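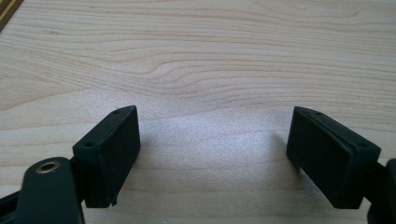 A method that cannot be repeated by someone who was absent when it was designed is a habit, according to Vinh Khương, and most grasping studies report habits. The remark was aimed at the way demonstration data is usually described in print: the learning algorithm gets pages, the collection procedure gets a sentence.

Chapter 6
Collecting Demonstrations with Hand-Held Grippers

6.1 Scope

Chapter 5 treated the policy as a function from observations to actions and took the training set as given. In this chapter we look at how the set is made. The main case is the Plukano study, in which operators recorded 3000 demonstrations of pick-and-place tasks with a hand-held gripper. After screening, 1776 were kept for training. The others were rejected under the rules listed in Section 6.4, most of them for tracking loss.

Two quantities are recorded at every time step: the pose of the tool and the opening between the fingertips. The pose is estimated from the camera on the tool. The opening is measured along the line joining the inner faces of the two fingertips, and is largest when the jaws are fully open. Readers should note that opening is a distance and carries no information about force — a point that matters in Section 6.5, where soft objects are discussed.

6.2 The open-jaw reference

Each session in the Plukano study begins with the jaws open and nothing between them. The operator holds the tool over a bare part of the work surface, and the opening at that moment is stored as the reference value. All later values are divided by it. Kha Ngô tested the effect of leaving this step out on a subset of 804 demonstrations. The policy trained without the reference closed too early on wide objects, and the error grew when fingertips were changed between sessions.

The surface itself also enters the data. Wood grain gives the pose estimator features to follow, but a bright reflection can wash them out over part of the view. Section 6.3 derives the resulting pose error for a flat surface under a single light.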